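How Paper Is Made
Last updated: 12 September 2024

Paper is a thin sheet made of tiny plant threads pressed together. The threads are called fibres. A fibre from a pine tree is only a few millimetres long and thinner than a hair.

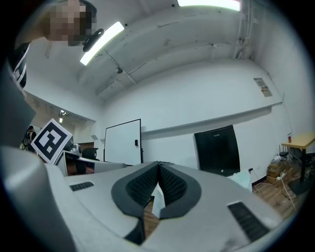 Most of the fibres used for paper come from wood. Others come from cotton, straw, bamboo or old paper that has been collected and used again. The part of the plant that makes the fibre strong is called cellulose (say "SELL-you-lohss"). Wood also contains a sort of natural glue called lignin, which holds the fibres together in the tree. A paper mill has to separate the fibres before it can use them.

Making pulp

Pulp is a mixture of fibres and water. There are two main ways to make it from wood.

In the first way, the wood is ground up by machines. This is called mechanical pulping. It uses nearly all of the tree, but the lignin stays in the pulp. Lignin turns yellow in sunlight, so an old newspaper left on a windowsill changes colour quite quickly.

In the second way, small chips of wood are cooked with chemicals in a large closed tank. The chemicals dissolve the lignin and leave the fibres behind. This is called chemical pulping. Only half or so of the wood ends up as pulp, but the fibres are longer and the paper is stronger. The dark liquid left over is burned to make heat for the mill.

Pulp made from wood is brown or cream. If the paper has to be white, the pulp is bleached. Brown paper bags and cardboard boxes are usually made from pulp that has not been bleached.

From pulp to sheet

The pulp is thinned with a great deal of water until it looks like cloudy milk. It is then spread on a moving mesh, a sort of very fine sieve. Water drains through the holes and the fibres stay on top, lying across one another.

The wet sheet next passes between heavy rollers, which squeeze out more water. After that it goes round a row of hot metal cylinders and dries. As the water leaves, the fibres are drawn close together and stick to each other. Ordinary paper needs very little glue for this reason. The bonds form between the fibres themselves.

Wetting the sheet again weakens those bonds. A wet paper bag tears easily. Tissues for the kitchen have a special resin added so that they hold together for longer when they are damp.

The grain of paper

On a fast machine, more of the fibres point in the direction the mesh is moving. This direction is called the grain. Paper tears in a fairly straight line along the grain and in a ragged line across it. It also folds more neatly along the grain.

You can test this with a page of old newspaper. Tear a strip from top to bottom, then tear another from side to side, and compare the two edges.

Why some paper is shiny

Paper straight from the dryer is slightly rough. For magazines and picture books it may be coated with a thin layer of white clay or chalk, which fills in the dips between the fibres. The sheet is then pressed between smooth rollers. Light bounces evenly from the flat surface, and the page looks glossy. Blotting paper has no coating and soaks up ink through the gaps between its fibres.

Using paper again

Old paper is mixed with water and stirred until it falls apart into pulp. Staples and bits of plastic are caught by screens. Ink is removed by blowing air through the mixture - the ink sticks to the bubbles and rises to the top as a dirty foam, which is skimmed off.

Fibres get shorter and weaker each time they are used. After several rounds they are too short to hold together and are washed out, so mills often mix in some new pulp.

A few words about the past

People in China were making paper more than 2000 years ago. Early sheets were made from hemp, rags and bark, and each one was lifted out of a vat on a screen by hand. Paper reached Europe much later, and for centuries it was made there from worn-out linen and cotton clothes. Rags became scarce in the nineteenth century, when far more books and newspapers were being printed, and mills began to use wood.

Words to know

Cellulose - the material that makes up most of a plant fibre.
Lignin - the natural glue in wood.
Pulp - fibres mixed with water.
Grain - the direction in which most of the fibres lie.

Text by Evaristo Serra. Checked by Keir Chisholm.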